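Subject: Re: [Clanine-kitchen] watermelon rind, what am I doing wrong?

Eleni Pavlović wrote:
> I tried the rind pickles from the old list archive and they came out
> rubbery. Not crunchy, rubbery! I salted overnight, simmered the way the
> recipe says, and they were see-through and tough all at once. My
> grandmother's were crisp and a little bit pink on one side. Did I buy
> the wrong melon, or did I cook them to death?

Hi Eleni, hi everybody,

Oh, I have been waiting for somebody to ask about this! I've made rind pickles every summer since I moved into the place on Hundonach Street, and the first two summers I threw out nearly all of it. So please don't feel bad.

I don't think it was the melon. I think you cooked them to death. That archive recipe has you simmer the rind until it's "clear," and I've never understood how long that's supposed to be. I followed it faithfully once, standing there for ages with the windows steaming up, and got something like eraser ends. These days I barely simmer them at all, and I'll get to that.

First, the cutting. I used to peel the whole melon like a giant potato, and it's a miserable job (and slippery, and I have a scar). Now I cut it up for eating the normal way, in wedges, and do the peeling afterward, one wedge at a time, laid flat on the board.
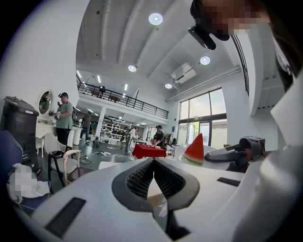

Photo: Anjana Mondal

The dark green skin has to come off completely. It never softens, whatever you do to it, and if your pickles were tough along one edge that's probably where it was hiding. Go down until you only see the pale part. On the other side I leave a thin stripe of the red, less than you'd think, maybe the thickness of a coin. I'd bet money that's where your grandmother's pink came from.

Here's what I do now, for a fridge jar only. I don't put these on a shelf, and I'm not the person to ask about canning times!

800 grams of peeled rind, cut in strips as long as your little finger
55 grams of salt, plain, not iodized
cider vinegar and water, same amount of each, enough to cover
sugar, a cup or a bit more, to your own taste
a cinnamon stick, a few cloves, a thumb of ginger sliced thin

Toss the rind with the salt and leave it in a bowl in the fridge for four hours. NOT overnight. Rinse it really well, twice, and taste a piece. If it makes you pull a face, rinse again. Then boil the vinegar, water, sugar and spices together, drop the rind in, let it come back to a bubble, and turn off the heat. Leave it sitting in the pot until you can put your hand on the side comfortably, and jar it. They're okay the next day and very good by the end of the week.

I said all this to Eleni off-list a couple of days ago, before I realized the rest of you might want it too, so I asked if I could paste her answer in with mine.

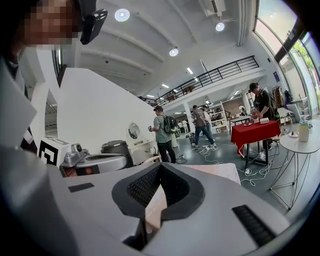
Eleni Pavlović wrote:
> OK, four hours makes sense. Mine sat in salt from supper until I got
> home from work the next day, so that's a lot more than overnight if I'm
> being truthful. Can I use rice vinegar? I have a huge bottle to finish.
> And do you weigh the rind before or after peeling?

After peeling! I weigh it on my old Amodus scale, the one with the cracked dish, and I've stopped trusting it for anything under a spoonful, but it's fine for this. As for rice vinegar, check the label for the strength. Mine was weaker than the cider kind, and the pickles tasted sort of sleepy. I'd finish your bottle on cucumbers that you're going to eat the same night.

About the melon itself, I get mine at Nikolovski because they'll sell you a half, and you can look at how thick the white part is before you pay. The thin-skinned little ones are lovely to eat and hopeless for this. By the time you've peeled them you've got a handful of ribbons.
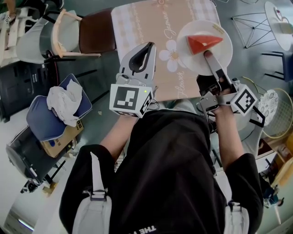 And if you do end up with ribbons, don't toss them. I slice them as fine as I can and stir-fry them with mustard seeds, a green chili and a pinch of turmeric, and it's done in the time it takes to set out the plates. My mother made it with a squeeze of lime over plain rice. I like it better than the pickles some days, but please don't tell the pickle people.

Does anybody have a version with mustard in it? I had one at a wedding years ago, very yellow, with little onions, and I've never been able to get close. I've tried dry mustard, which went gritty, and jar mustard, which went to the bottom.

Anjana

Comments on this message

pearblossom: Dissolve the dry mustard in a little cold vinegar first and let it stand before it goes in the pot. No grit.

Tully_K: I leave the ginger out and use allspice. Made a batch last night with the short salting and it's crisp so far.

Eleni Pavlović: Second try is in the fridge! I left too much red on and the brine went pink, but I don't mind.

old_stove: Does this work with cantaloupe rind? Asking before I ruin one.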